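Resident Host, Kandivstead Retreat House

Part-time, 30 hours a week, with room and board
Start: September, or sooner if you are free

Kandivstead is a small Christian retreat house on the edge of the village of Dekeck. We are looking for a resident host to live on site, welcome guests and take a share in the daily prayer of the house. The present host is leaving in August after six years, and we would like the new person to have a week or two alongside before then if possible.

About the house

The house was built as a rectory and has been used for retreats since the parish gave it up. Guests come from many churches, and a fair number come from none. Most stay two or three nights. A typical month has one led weekend, one or two parish groups, and individual guests in between who want quiet. We also hold the Mellomov course, a series of evening talks and discussion on the Psalms, in the spring and fall.

Morning prayer is at 7:30 a.m. and night prayer at 9 p.m. Both take place in the chapel and last less than half an hour. Guests are invited but never expected. Between those times the house is mostly quiet, and talking is kept to the kitchen, the library and the garden.

What the host does

The host is usually the first person a guest meets. You will answer the door, show people to their rooms, explain the meal times and the silence, and be on hand if something is needed. Many guests arrive tired. Some arrive in grief. You are not asked to counsel anyone, and we have two trained spiritual directors who visit the house for that work, but you should be at ease sitting with a person who wants to talk for a while, and able to tell when to refer them on.

You will also:

Lead morning prayer four days a week and night prayer three days a week, using the house prayer book
Set out the chapel before services and put it back in order afterward
Take bookings by phone and email and keep the calendar up to date
Make up bedrooms between guests, with help from the part-time housekeeper
Serve breakfast and a simple supper (the cook prepares lunch)
Welcome Mellomov participants on course evenings and set up the library for them
Lock up at night and be the contact for guests until morning when you are on duty
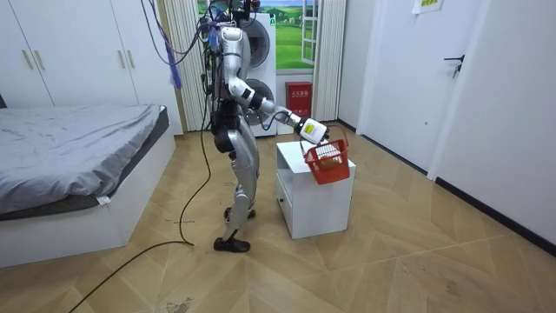
The hours are spread unevenly. A week with a parish group staying will be heavier at both ends of the day, and a week with only one or two individual guests can be very light. We plan the schedule a month ahead. You will have two full days off together each week, and at least one free weekend a month. When you are off duty another member of the team sleeps in the house, so you are free to go away.

Who we are looking for

You should be a practicing Christian of any denomination, with a settled habit of prayer of your own. The host leads worship and speaks for the house, and for that reason this is a requirement of the post. You don't need to be ordained or to have a degree in theology. Lay people, members of religious communities on leave and retired clergy have all done the job.

We would like to see some experience of looking after people, whether in a guest house, a school, a hospital, a parish or your own home over many years. You should be able to read aloud clearly, write a polite and accurate email, and climb stairs several times a day carrying linen. A driver's license is needed, as the nearest station is too far for most guests to walk and the host sometimes picks them up in the house car.

Singing is useful but not required. We chant the psalms on feast days and say them the rest of the time.

It may help to say what kind of person has found the work hard. Living where you work does not suit everyone, and the winter months are quiet. January can go by with very few guests. Earlier hosts have used that time for reading, study or a long retreat elsewhere, and we encourage it. If you depend on a busy social life close at hand, Dekeck will probably feel small.

What we offer

A stipend of 1192 dollars a month, paid at the end of the month
A furnished two-room apartment on the top floor with its own bathroom and kitchenette
All meals when the house is open, and a food allowance when it is closed
Heat, electricity and internet
Four weeks of vacation a year, plus the week after Christmas and the week after Easter, when the house is closed
Up to 300 dollars a year toward books or a course of study
A seven-day retreat each year at another house, with the fee paid by us
Regular meetings with a spiritual director of your choice

The apartment is suitable for one person or a married couple. A spouse is welcome to live in the house without working for it. We are sorry that we cannot take pets, other than the house cat, who is already here. Smoking is not allowed indoors.

The post is for two years in the first place, with a review after three months and again at the end of the first year. It can be renewed once.

How the house is run

Kandivstead is supported by guest fees and by the Nørgaard Fund, which was left for the upkeep of the building and for guests who cannot pay the full rate. The host reports to the warden, who lives nearby and is in the house most weekdays. The team meets once a week over lunch to go through the bookings and anything that needs fixing, and ends by praying for the guests who are coming.

How to apply

Please send a letter of no more than two pages telling us about your faith, your work so far, and why you would like to live and serve in a retreat house. Include a resume and the names of two references, one of whom should be a pastor, priest or other church leader who knows you well. We will not contact references until after a first conversation with you.

Letters can be mailed to The Warden, Kandivstead Retreat House, Dekeck, or left by hand at the front door. Applications close at the end of May. First conversations will be held by phone in June. After that we will invite a few people to stay for two nights, join in the prayer and the meals, and meet the team. There is no charge for the stay, and we will pay travel costs of up to 100 dollars.

If you would like to see the house before you apply, ask for the warden when you call. Mornings after 10 a.m. are best.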